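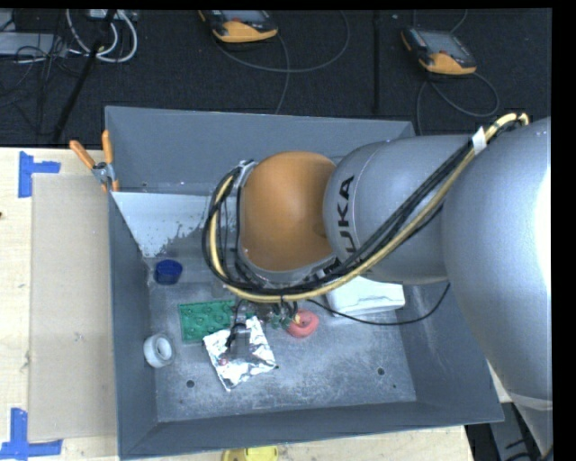

Cables on a robot arm should be left on the outside, where people can get at them. I have held this view for a while and I've lost the argument about it in our workshop at least twice, so I am setting it out in full. Most of the arms people build at home copy the clean look they have seen in adverts, with every wire fed through the middle of the joints. The lines on the KUKA over its grey bin are dressed the other way. A bundle of black cables comes down the arm from above and loops round the orange joint cover, a pale yellow hose follows much the same path, and a small metal bracket holds the cabling off the joint. It looks a bit of a mess. I would still choose it over a smooth white tube with a broken wire somewhere inside.

My own arm is a much smaller thing, built over two winters on a bench in the shared workshop in Akirville. It has printed joints, second-hand servos and a gripper that took four attempts. The first version had everything inside. I was proud of it. The signal wires for the wrist went through the elbow, and the power went through the shoulder in a channel that I had drawn with great care and far too little room.

In November the gripper began to twitch. It would close properly a few times, then let go of whatever it was holding, usually a bit of wood. I blamed the code and rewrote it. I blamed the power supply and borrowed another. In the end I took the elbow apart, which meant taking the wrist off first, and found a wire with its insulation rubbed through. The repair was a dab of solder. Getting to it and putting everything back took 13 hours, spread over evenings I had meant to spend on something else.

After that I ran the lines down the outside with a loop at each joint. The next time a wire failed, and one did, I could see it from my chair. I had it changed before the kettle boiled.

The case against me is a decent one. Oliwia Szczepańska, whose arm is tidier than mine in every respect, points out that a loose loop catches on things. She is right. A loop that is too big will hook a clamp, a box edge or the handle of a mug and drag it across the bench. A loop that is too small pulls tight when the joint turns. Inside the arm a wire is at least safe from the furniture. She also says that outside wiring teaches beginners to be slapdash, and that they will tape it on any old how and call it finished.

I think the first point is an argument for doing the job well. Move the arm by hand to each end of its travel before fixing anything. Mark where the wires go slack and where they go tight. Put a bracket where the bundle would otherwise rub on the joint. Then run the arm slowly over the real work area, with the real clutter in it. An arm tested over a bare board will meet its first obstacle on the day you show it to your family.

The second point I don't accept. A beginner's bad wiring is going to be bad wherever it is put. On the outside, somebody walking past can see it and say so. Ji-hoon Seol once stopped at my bench, pointed at a connector hanging by its own wire and went on to the sink. That was all the teaching I needed. Had it been buried in the forearm I would have found out when the arm dropped something.

Sharing a workshop makes the case stronger. A machine at home has one owner, who remembers where everything goes, at least for a month or two. In a shared room the person using the arm this evening may never have met the person who wired it. We have 9 regular members on our robot evenings and they don't all keep notes. If the path of each line can be followed with a finger, a stranger can work out what feeds what. A label on a wire helps too, even if it is only a scrap of white tape with a letter on it. My own handwriting has saved me from myself more than once.

There is also the matter of money. I added up what I spent on the first elbow, counting the failed prints and the very thin, very bendy wire I had to buy to make it fit. It came to more than the rest of the arm's wiring put together. Felicja Jasińska built hers later with ordinary wire and printed clips, all on the outside, and was picking up blocks while I was still filing out a channel.

I do make exceptions. If the arm is going near small children, or will work in flour or sawdust, cover the lines up. A loose sleeve with a zip or a hook-and-loop seam will do. It can be opened without a screwdriver, and that to my mind is the test any cover ought to pass. If the builder simply likes the clean look and is happy to pay for it in lost evenings, that is a hobby and I have no business interfering.

What I object to is the advice given to newcomers, in forums and at our own benches, that internal routing is the proper way and anything else is a stopgap. They believe it. They spend the first half of the project on channels and the second half taking them apart, and a fair number give up in between with a half-built shoulder in a carrier bag. I would tell them to get the arm moving first, with the wires where they can see them, and leave the channels for the second arm if they still want them.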